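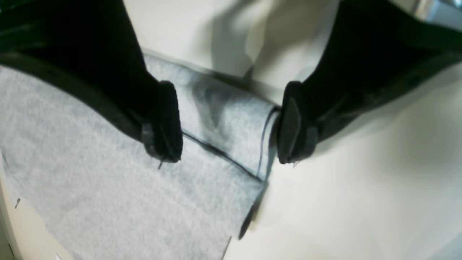
Photo: Sushil Kushwaha

Print this story | E-mail this story

THE HAT ORDER

The letter from Malhotra came in November, and my father read it standing up in the yard with his gloves still on. They wanted 177 hats by spring. He folded it, put it in his shirt pocket and went back to fixing the gate.

At supper he told us. My mother asked who was going to make them.

"We are," he said.

"You haven't made a hat since Encombe closed."

"I know how."

He had worked at Encombe for 17 years, first in the wet room and then on the blocks. When it shut they let the men take what they could carry. He took two wooden blocks, a kettle and a brush with half its bristles. They had been in the barn ever since, under a tarp, next to the Jamska tiller that didn't run.

I was fifteen and I did the steaming. You hold the felt over the kettle until it goes limp, then you have less than a minute to get it down over the block before it stiffens again. My first one came out with a ridge down the side. My father turned it around in his hands and set it on the floor. He did the same with the second. The third he put on the shelf.

"Is that one good?" I said.

"It's a hat."

My brother Tom sewed the bands. He was slow and he complained about his fingers. My mother kept the tally on the back of a seed calendar and would not let anyone else write on it.

In January Alasdair Purves drove over from the other side of the river. He had been foreman at Encombe, and he had a cough you could hear before he got the truck door open. He looked at the shelf. He picked up a hat, ran his thumb under the brim and put it down.

"What's Malhotra paying?"

My father told him.

"They paid us double that at the plant."

"They paid the plant double that," my father said.

Purves sat on an upturned bucket and watched me ruin one. Then he got up, took the next piece of felt out of my hands and did it himself. He didn't pull it down from the edges the way I did. He laid his palms flat on the crown and leaned, and the felt followed. He was out of breath afterward and had to sit again.

"Lean," he said. "Don't yank."

He came back the next day, and most days after that. We never talked about paying him. My mother gave him soup, and he took eggs home to his sister.

We had almost 100 done when the river came up. It got as far as the barn step and stopped there for two nights. We carried everything into the house, and I slept in a room full of hats, stacked on the dresser and along the windowsill. They smelled like a dog that has been out in the rain.

The last one was finished on a morning in March. Purves wasn't there. His sister called at noon to say they had taken him to the hospital in Fluvine.

My father wrote 177 on the box and taped it shut. Then he cut the tape, took out a hat and put it on the seat of the truck.

"They'll count them," my mother said.

"Let them count," he said, and went to find his keys.

Print this story | E-mail this story

We use cookies to remember your reading preferences. By continuing to use this site you accept our cookie policy. OK

Contact us | Copyright 2018. All stories remain the property of their authors. | Back to top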